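Vultotier Demonstration

The Vultotier Demonstration was an open day on the handling of clothes and household cloth with hand-held grippers. It was held on October 16, 2022 in a furnished flat in the Vultotier building, and was arranged by the Gremo project together with Agarwal, a small workshop for gripping tools. The subject of the day was the recording of folding work done by people, which was later used in the training of a two-armed robot named Burko.

The demonstration is mostly remembered for its setting. Earlier showings of the Gremo project took place in a laboratory with a flat table and plain towels. At Vultotier the work was done on a bed, with ordinary clothes and with the usual furniture of a lived-in room standing near.

Contents
1 Background
2 Equipment
3 Course of the day
4 The folding work
5 Reception
6 Later use
7 See also

Background

Soft things are difficult for robots to handle. A cup or a box keeps its form when it is lifted, while a piece of clothing takes a new form with each movement, and the part which must be held next can be hidden under another part. Gremo was started with the wish to study this problem in homes. Its members held the opinion that a method which works only on a laboratory table is of small use to a family.

The first recordings of the project were made by driving the arms of Burko from a distance. This was slow. The operator had no feeling for the cloth, and a shirt which a person folds in less than one minute could take 20 minutes. Burko was also too heavy to be carried up a staircase, so that all recordings came from the same room with the same light.

The change to hand-held grippers was made in the year before the demonstration. A person takes a gripper in each hand, does the work with it, and a camera fixed on the tool keeps the view which the robot would have from its own wrist. The jaws are the same as those on the robot. In this way the work can be recorded in any home, and the robot is needed only afterwards.

Equipment

The grippers shown at Vultotier were built by Agarwal. Each of them has two black jaws moved by a linkage with metal pivot pins, and dark navy pads on the inner sides of the jaws. The pads carry fine ridges in their lower part. According to the leaflet given out on the day, the ridges were introduced after smooth pads had been found to slip on cotton. The workshop did not recommend them for silk.

The camera has a very wide lens, and the corners of its picture are dark for this reason. The wide view was chosen so that the cloth and a good part of the room are recorded together with the jaws. A disadvantage is that things near the border appear bent, and visitors who looked at the recordings for the first time often needed a moment to understand where the bed ended.

The opening of the jaws follows the hand of the person. There is no motor in the hand-held version. Beginners tend to press too hard, and the leaflet advised them to close the jaws only until the cloth stops moving between them.

Course of the day

The flat was opened in the morning, and visitors came in groups of four, as the bedroom could not take more without disturbing the work. Around 40 people were received in total. They were asked to leave their coats and bags in the corridor and to stand along the wall during the recordings.

Each group first heard a short talk in the kitchen, where the purpose of the project was explained and a worn-out gripper was passed from hand to hand. After this the group went into the bedroom to watch one or two pieces being handled. The last part was practical. Those who wanted could take the tools themselves and try on a tea towel, and after that on something more difficult if time was left. Several visitors later named this part as the most useful, although it caused a delay for the groups in the afternoon.

Questions were welcome at any time except during a recording. Voices were not recorded, but the demonstrators had noticed that a person who is listening to a question makes small stops in the movement, and these stops are then learned by the robot as well.

Clothes for the day were of different weight and surface. Knitted pieces were included because they stretch, and because their surface holds to the bedspread and gives a false impression of weight at the moment of lifting. A fluffy, cream-coloured sweater belonged to this class. The demonstrator works at its edge with the jaws turned upwards, and the patterned bedspread behind it makes the task of finding the border of the cloth more realistic than a plain one.

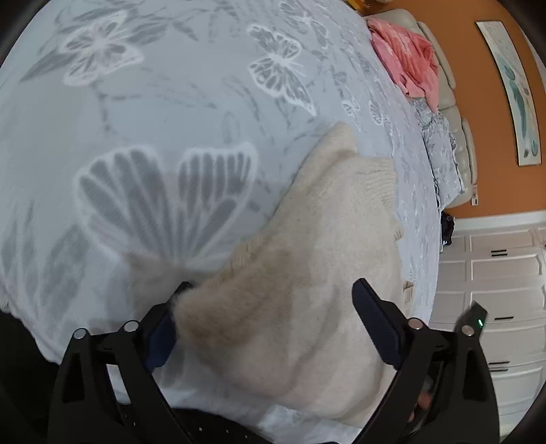
The folding work

The method used by Gremo has no fixed order of steps for the whole garment. The work is divided into short pieces, named "holds" in the papers of the project. A hold begins when the jaws open near the cloth and ends when they open again and go away from it. Between these two moments the demonstrator is free to lift, to turn or to pull, as the cloth demands.

For a piece with sleeves the following sequence was usual, but it was not obligatory:

The garment is spread until its main outline can be recognised.
The sleeves are brought in to the middle, first one and then the other.
The lower part is brought up to the shoulders.
The result is pressed lightly with closed jaws and moved to the side.

The first step took most of the time. A garment which has been thrown on a bed may have a sleeve inside or a corner turned under, and with only two jaws on each side this is hard to correct. The demonstrators often lifted the cloth a little, let it fall, and looked again. Such attempts were kept in the recordings on purpose. It was the view of the project that a robot which has only seen good holds does not know what to do after a bad one.

Quick movement was a matter of discussion. Spreading a large cloth by a swing of both arms is natural for a person and saves several holds, but the camera moves together with the hand and the picture becomes unclear. At Vultotier both manners of working were shown. In the slow manner, the hands stop after each hold and the cloth comes to rest. In the quick manner, the cloth and the bedding under it can turn into streaks, while the jaws stay sharp because they travel with the camera. The two manners were marked differently in the list of recordings, and the decision about their use was left for later.

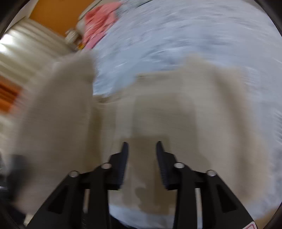

Ramesh Awasthi remarked that the quick manner should not be thrown away only because it is hard to look at. In his opinion a person who folds at home hardly ever works slowly, and a robot taught from slow hands would learn a kind of folding which no family practises. He proposed that the position of the tool should be measured separately, so that an unclear picture would do less harm.

The proposal was answered in the same discussion. The Gremo members agreed that measuring the tool would help with the path of the hand, but they pointed out that it says nothing about the state of the cloth. In a swing the cloth is exactly the part which is lost from the picture. As a compromise it was suggested to make a short stop after each swing.

Reception

The day was reported in the building's own newsletter and in the circular of Agarwal. Both reports were friendly. The newsletter praised the patience of the demonstrators, and the circular gave more room to the pads and to the wish of visitors for a lighter handle.

There was also criticism. Some visitors had expected to see Burko itself and were disappointed that only people were folding. The invitation had used the words "robot open day", and the project admitted afterwards that this was not well chosen. Others found the practical part too short. One written comment asked why the project did not start with socks – a question to which the project replied that socks are small, that they must be matched in pairs, and that they were planned for another year.

Later use

The recordings of the day were added to the Gremo collection and divided into three sets according to the weight of the cloth. The heavy set, with knitted pieces, was the smallest. It was also the one in which Burko made the slowest progress, chiefly in the spreading step.

The short stop after each swing was taken into the instructions of the project in the form which had been suggested at Vultotier. Agarwal changed the handle of the gripper in its next version and kept the ridged pads.

A second open day in the same flat was planned but not held. The project moved its showings to a different address, where a separate room was available for the talk.

See also

Burko (robot)
Gremo project
Cloth handling
Hand-held gripper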